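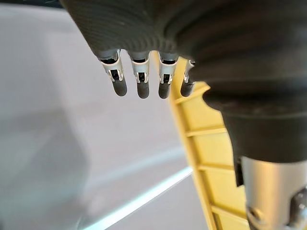
Words and photos: Odair Holanda, February 8, 2023

Wornix calls the Bernberg a storage unit "for every room", a claim I distrust on sight. I paid $61 for mine in August, in the bright yellow, and the colour is still the best thing about it. Assembly was meant to take 15 minutes. It took me well over that, mostly because two of the holes didn't line up.
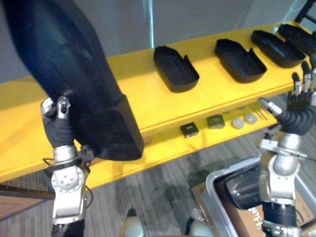
Black trays in a row on the yellow upper tier

Small trays suit it well enough. Cardboard boxes are another matter — they eat up the space fast, and the overflow goes in a bin on the floor, the very thing I was trying to get rid of. The glossy finish also marks more easily than I'd like. At half the price I'd be kinder.
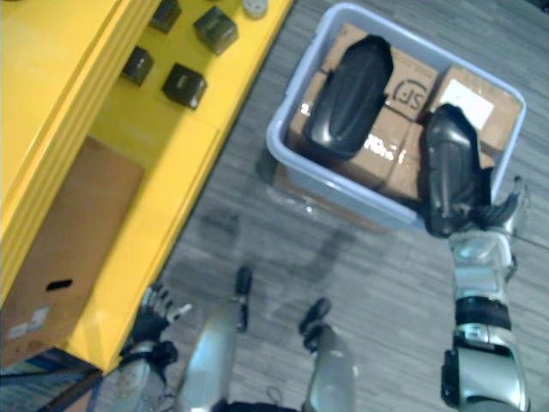

Is it worth paying extra for the matching trays?
I wouldn't. Measure the tier first, then buy whatever fits at the discount shop.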